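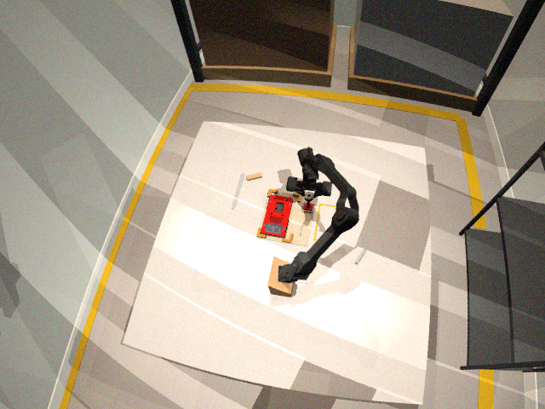 I've had the Jarman teleop kit for two months now, so it's time I wrote it up. You get a small hand-held leader arm, a foot pedal, and the simulator, where whatever you do with your hand the black arm on screen does too. Mine cost £372 and turned up in a box big enough for a bicycle!

I've mostly been teaching it to pick up a little wooden block. Sounds dull, but I got hooked (Beca had to come and fetch me for tea more than once). You press the pedal, bring the gripper down over the block, close, lift, press again, and that's one demo saved. My first 16 were dreadful — all wobble and second thoughts — and I binned the lot. Go slowly and don't stop to dither above the block, or the robot learns to dither as well.

The leader arm is lovely to hold, nice and light, though the wrist joint is stiffer than I'd like. Judging depth on screen is the hard bit. I leave the shadows switched on and steer by those, and from the overhead view I'd be lost without them.

Grumbles? The pedal slides about on a wooden floor, and the manual is thin on how to delete a bad take. Ieuan Gittins on the Villden forum sorted me out there, thanks Ieuan.

I'm up to 902 saved demos and still enjoying it. Four stars, and I'd happily give it the fifth if they put a rubber foot on that pedal.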